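Edby to vote on longer library hours

EDBY — Residents will decide in May whether to pay for evening hours at the town library, which has closed at 6 p.m. since its budget was cut three years ago.

The Town Council voted Tuesday's successor measure onto the spring ballot after an earlier version failed to get enough signatures. If it passes, the library will stay open until 9 p.m. on weeknights and the average household will pay $46 more a year in property tax.

Library director Johanna Egger told the council that the early closing has been hardest on people who work day shifts and on high school students who need a place to study. A petition for the longer hours was signed by 143 cardholders who said they can rarely get there before the doors close.

"They return books through the slot and never come inside," Egger said.
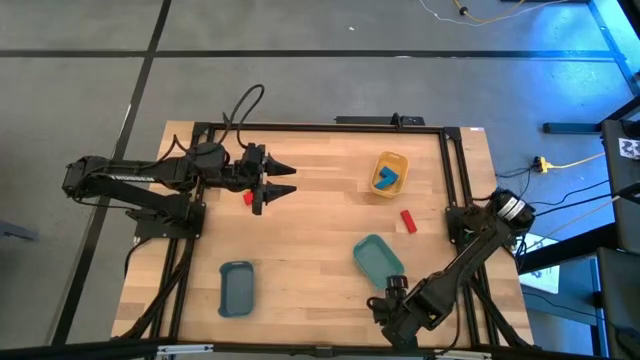

A butcher-block tabletop with a small red block on it.

The money would cover two part-time positions, heat and lighting, and a security guard for the last hour of each evening. It would not pay for new books or for repairs to the roof, which are in a separate request.

Council member Kamlesh Tiwari voted against putting the measure on the ballot. He said the town should first find out how many people would use the building at night, and suggested a six-month trial paid for out of reserves.

Tamsin Faulkner, who runs a bakery across from the library on Wesia Street, said she supports the measure but worries about parking. The lot the two share has 46 spaces and is often full by late afternoon.

Egger said the library has asked the owner of the Singhal Building next door to open its lot to visitors after business hours. No agreement has been signed.

A public meeting on the measure will be held in the library's main reading room at 7 p.m., two weeks before the vote. Sample ballots are available at Town Hall.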